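Robotics Club > Build Notes

How to Record Your First Marker Demo

6 min read 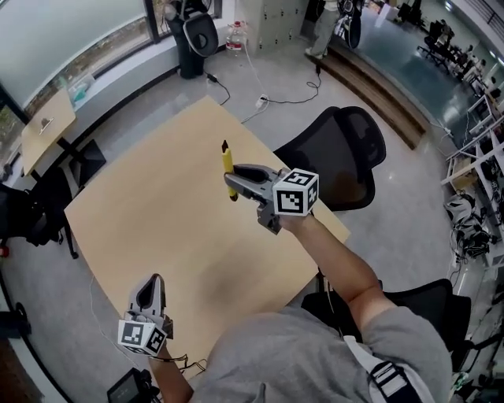 Right gripper on the marker, cap up. Left gripper open.

Each pair in the Cumura project records 30 demos before the Wednesday session ends.

1. Clear the table and sit close enough to reach the middle.
2. Take one gripper in each hand. Keep the marker cubes uncovered.
3. Close the right gripper on the marker and lift slowly.
4. Hold still, then set it down and open the fingers.
5. Save the take to the Emis folder. Redo it if a cube was hidden by your sleeve.

Swap seats with your partner at the halfway point.

169 shares | 6 comments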